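Student Work > Sport and Recreation Studies > Project Reports

Dec 11, 2018
By the Bronby Shore Angling project group

Last updated: Dec 11

Weigh-in or Measure and Release: Comparing Two Scoring Formats at Club Perch Matches on Lake Zamberg

1. Background

Most club fishing matches on Lake Zamberg are scored by weight. Anglers keep their perch in a keepnet until the end of the session, carry them to the scales, and the heaviest total wins. A few clubs have moved to measuring each fish on a board when it is landed and letting it go right away. The score is the total length of the fish, or a points table built from length.

Our group wanted to know whether the choice of format changes who wins. Club members told us before the project that it does, but they did not agree on how. Some said length scoring rewards people who catch many small fish. Others said the long walk to the scales was the real problem and the results would be the same either way.

We worked with the Clultstead club, which fishes the north bank, and used match records from the Yaman club, which fishes the same lake from the pier side.

2. Questions

We set two questions at the start of the semester:

Does the finishing order in a match change when the same catch is scored by length and not by weight?

How much extra time does each format take for the angler and for the people running the match?

We had a third question about fish survival and dropped it after the first meeting with our instructor. We had no permit to hold fish after a match, and watching them swim off would not have told us much.

3. Method

All fieldwork was done in September. At the Clultstead matches every angler was given a measuring board and a score card. Each perch was measured from the tip of the closed mouth to the end of the tail and written down to the nearest half centimeter, rounding down. The fish then went into the keepnet as usual and was weighed with the rest at the end. This gave us both scores for the same catch.

Fish under the club minimum were put back and not recorded. Bream and roach were also left out, although the club normally counts them. This upset two anglers who had good bags of roach, and for the later matches we let them have a separate roach total that we did not use.

The scales belonged to the club. We checked them before each weigh-in with a test weight and wrote down the reading. They were within the maker's tolerance each time. Wet nets were weighed empty first and the figure subtracted.

For the Yaman records we had weights only. We used them to see how close the top places usually are, so we could judge how easily a different scoring method might change the order.

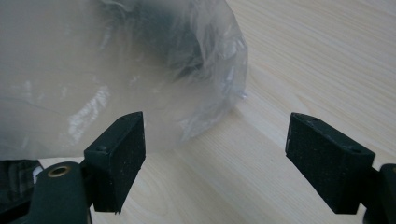 Figure 1. Clear plastic bag on a light wooden table.

Timing was done with a phone stopwatch. We timed the measuring of single fish when an angler agreed to it, starting when the fish was unhooked and stopping when the card was filled in. At the weigh-in we timed from the first net on the hook to the last result read out.

4. Results

4.1 Catch

The Clultstead anglers recorded 610 perch that met the minimum length. The heaviest single bag weighed 2760 grams. The heaviest bag at the smallest match, held in strong wind, was 1348 grams.

Catches were uneven along the bank. The pegs nearest the reed bed did best in calm weather and the pegs by the old boat ramp did best when the wind blew onto them. Pegs were drawn at random, so we do not think this favored one format, but it does mean the winners were partly decided by the draw.

4.2 Finishing order

First place was the same under both formats in all but one match. In that match the winner by weight had a small number of large perch and the winner by length had a full card of fish just over the minimum.

Lower down the order changed more. Anglers in the middle of the table often moved a place or two, and in one match the third and fifth places swapped. The moves were mostly in the direction the club members expected. An angler with many small fish did better on length. An angler with few large fish did better on weight.

The reason is simple enough. A perch twice as long as another weighs far more than twice as much, so total length undervalues the big fish. A points table can correct for this by giving extra points above a certain size. We recalculated the results with a table in which a fish of the minimum size scores 100 points and the value climbs faster as the length goes up. With this table the match that had two different winners came out the same as by weight, and most of the mid-table moves went away.

4.3 The Yaman records

In the Yaman records the gap between first and second was usually wide. The gap between places in the middle was often smaller than the weight of one average perch. This fits what we saw at Clultstead. A change of format is unlikely to change many winners but it will shuffle the middle, which matters in a season league where every place earns points.

4.4 Time

Measuring a fish took most anglers less than a minute once they had done a few. The first fish of the day was always slow. Older anglers asked for larger print on the cards, and cards got wet and hard to read in the rain. We switched to pencil after the first match and that solved most of it.

The weigh-in took almost as long at the smaller matches as at the bigger ones, because much of the time went into walking between pegs with the scales. With length scoring the cards only had to be collected and added up. Adding was quick but we made two mistakes, both found on the second count.

5. Problems and limits

Anglers measured their own fish. The club does not have enough people to put a marshal at every peg, and we had to trust the cards. We compared total length with total weight for each bag and no bag looked wrong, but a small amount of rounding up would not show in this check.

Measuring may also have slowed down the fastest anglers. Someone catching a fish every few minutes loses more fishing time than someone waiting for a bite. We could not separate this effect, as everybody did both.

All the data come from one lake, one species and one month. Perch in Lake Zamberg are mostly small. On a water with more large fish the two formats might differ more than they did for us.

6. Recommendations to the club

If the Clultstead club wants to try measure and release, we suggest a points table and not plain total length. The table should be printed on the back of the score card. Cards should be on heavier paper with room for a second card when the first is full.

We also suggest keeping the scales for the season final for now. Several members said the weigh-in is the part they stay for, and the club shares it with families on the bank.

The Bronby group next year could repeat the comparison in early summer, with roach included and a marshal at a few randomly chosen pegs. Blank cards and the points table are in the appendix, and the spreadsheet can be requested from the department office.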